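Claslow Surface Index – Gallery 30
Clear, wrinkled and mirror-like household items

Last revised 8 March 2019

Gallery 30 of the Claslow Surface Index covers household items whose look depends mainly on how they pass or return light. The index as a whole lists 1,489 items, sorted by surface behavior and not by use. A bottle can therefore share a page with a bag, and a kitchen item can share one with a piece of car trim.

Terms follow the Trutby glossary. "Clear" means that an edge behind the item can be traced through it. "Translucent" means that light passes but the edge is lost. "Mirror-like" means that the surface returns an image that can be recognized in part, even when its shape is badly distorted. Color is recorded as it appears under the light in use, with no correction for the paint or furniture nearby.

Entries are short. Material is given only to the level the record supports, and size is left out unless the item was measured. Items with a printed label are entered by body first and label second.

Table items: bottle and bag

Clear plastic water bottle, lying on its side, white cap, blue label with white lettering. White plastic bag, crumpled, translucent in the folds. Both on a smooth light gray surface.

The bottle is entered under Clear, with a cross-reference to Printed Wrap. The bag is entered under Translucent, subgroup Wrinkled. Folds in thin film are hard to classify from one view: the parts that catch light read as solid white, while a single layer next to them may read as the color of whatever is under it. The index treats the whole bag as one surface and does not split it by fold.

Light gray is a useful ground for this group. White film still separates from it at the folds, and a clear wall shows up by its highlights. On a pure white ground the same film tends to lose its outline first, then its shadow. On black, the outline is strong but the translucent areas look darker than they would in normal use.
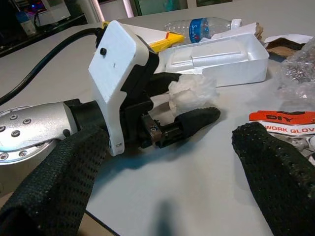
Round items with a shiny inner face

Rim and inner face are entered separately. A thick dark rim returns little light and gives a stable outline from most directions. A shiny inner face has no fixed color in the index. Its entry is marked "takes surroundings", followed by the tones seen at the time of recording.

For the item in this section those tones are brown and tan, with specks of orange, white and blue in a small patch near the top. All of them are reflected and none should be read as a surface finish. The reflection is distorted. No curvature is given, as the index takes curvature only from a direct measurement.

The Jakum method for reading such surfaces starts at the rim and works inward, noting each change of tone as a band. It works well on plain rooms and less well where the reflected area contains small, bright things. In that case the bands are dropped and the tones are simply listed, as they are in this entry. 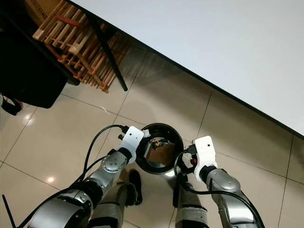
Round object with thick black rim. Mirror-like inner face, bright silvery crescent along the lower edge.

Notes on use

Entry 137 in the older numbering was withdrawn in October and its contents moved to this gallery. Links to the old number still resolve.

Users comparing entries across galleries should check the light source first. Where a color temperature was recorded it is given in kelvin in the full entry, and 3,000 K is the reference value for warm indoor light. Entries with no value should not be used for color matching.

The term "silvery" describes brightness and lack of strong color. It does not identify a metal. The same applies to "glassy" and "pearly" – both are look terms only, as set out in Þórarinsdóttir, section on appearance words.

Related galleries: Printed Wrap; Thin Film, Flat; Dark Rims and Edges.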